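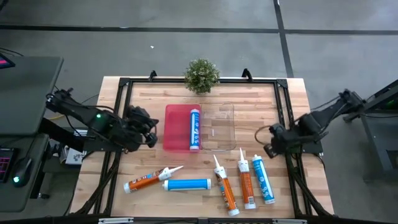 What did we want to find out by going to the open day at Stultow?

We wanted to see how much of a sorting job two robot arms can do on a table, and how much still has to be set up by a person first. Our group had read plenty about it in class, but none of us had ever stood next to a working arm.

We went on 14th June, five of us plus our teacher, Radoslava Šimek. The open day was held in building 8 and our slot was straight after lunch, which meant running from the bus (Taner Bayram forgot his badge and had to go back!). The talk before the demonstration was by Nga Kiều, who works on the Votura project, and she let us interrupt her as often as we liked.

The job that afternoon was putting tubes into containers. There were two arms, one on each side of a wooden tabletop, both black, with a gripper on the end of each. The tubes of sealant and caulk were laid out at different angles on the near half, some orange, some with blue on the label, and the red tray and the clear container stood side by side behind them. I liked that they were ordinary tubes, the kind my uncle has in his shed.

Ilgın asked whether clear plastic is harder for the robot to find than red. Nga said it was a very good question and that they argue about it every week. You really can lose sight of that container against the wood, even when you know where to look.

Taner Canpolat wanted to know why long tubes and not boxes. A tube with a nozzle has a front and a back, we were told, so the gripper has to come in at the right angle as well as the right spot. After that we all started watching the fingers and forgot to take notes for a bit.

For the second part of the project we plan to build a small sorting task of our own with the Civo kit at school, using glue sticks and two lunch boxes. Ilgın is drawing the layout and I am writing the steps. We hope to have it ready to show in January.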